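4. Setting Up the Mug Station

Before you start: sections 1 to 3 cover the table, the water and the shelf. If you skipped section 2, go back. Most of the complaints we get about this section are really about section 2.

This part of the guide was rewritten on Feb 17, 2021. The old version told you to buy a mug tree, a drip mat and a set of matching cups. We have tried all three at the Mahuika rooms and are not convinced by any of them.

4.1 Choosing the mugs

1. Put every mug you own on the table. Turn each one upside down and check the foot for rough glaze. A rough foot will scratch a wood top no matter what the label on the oil says.

2. Set aside anything chipped at the rim. Do not keep it "for pens." You already have one of those.

3. Fill each remaining mug to where you would normally stop pouring and measure what went in. Ours ran from 279 ml to 400 ml, and the biggest one did not look like the biggest one. Tall mugs fool people, and so do wide ones.

4. Keep mugs that differ in color or pattern. Matching sets are supposed to look tidy, and they do until two people put their coffee down next to each other.

NOTE: "Dishwasher safe" on the bottom of a patterned mug should be read as an opinion. Wash by hand for the first month and look at the pattern under good light before you trust it.

4.2 Preparing the tabletop

1. Wipe the top with a cloth wrung out in plain water, then dry it right away. Work along the grain.

2. If you want to oil it, oil it. The Marneck range guide we used to hand out promised a finish that "shrugs off heat." Our test piece had a ring on it by the second morning. Two thin coats did no worse than four.

3. Leave the top alone overnight. Twelve hours is the minimum we would accept, whatever the can says.

4. Fine scratches are going to happen on a pale top. Sanding them out makes a dull patch that shows more than the scratch did.

CAUTION: Never stand a mug straight from the microwave on bare wood. The mug may be much hotter at the base than at the handle.

4.3 Placing the mugs

1. Stand the mugs upright, not rim down. Storing them rim down is meant to keep dust out, but it also traps damp, and on wood you will see the mark.

2. Leave a gap between neighbors. You should be able to get your fingers around one handle without knocking the next mug.

3. Decide which way the handles go. The usual advice is all to the right. That suits right-handed people standing square to the table, and nobody else. A handle pointed straight at the person who will pick it up works from either hand. 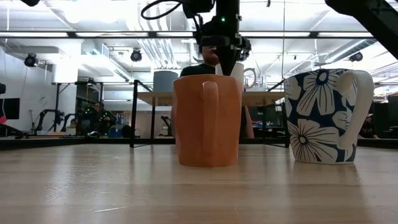
4. Try it for a week before you fix anything down or label a spot. Eda's first layout had a marked place for each of us, and by July the labels were under the mugs they did not belong to.

5. Keep the row at least 60 mm back from the front edge. Elbows are the main cause of breakage here.

NOTE: Stacking is possible with straight-sided mugs of the same make. We do not recommend it. The handles end up carrying weight they were not built for, and the bottom mug is always the one you want.

4.4 Upkeep

Wipe under the mugs once a week. Tea stains come off with baking soda and a damp cloth; the special tablets cost more and, in roughly 58 mugs' worth of trying, we could not tell the results apart. If a stain stays put after two goes, it may be in the glaze – leave it.

Continue to section 5 only when the station has been in use for a week.

Reader comments

Declan Hoani: Disagree on the mug tree. Mine has been fine for years. Agree on the oil.

Rochelle Grimshaw: What about mugs with a slippery outside? My tall one is shiny all the way up and the handle only fits two fingers.

Declan Hoani: Rochelle, I'd get rid of it. Two fingers and a full mug is asking for it.

Rochelle Grimshaw: It was a present, so it stays. I'll fill it less.

Related sections
2. Leveling and Placing the Table
3. Shelf Heights That Work
5. Kettles, Jugs and Where to Put Them
7. Spoons (short)

Urivham Room Guides | Contact | © 2021 | Back to top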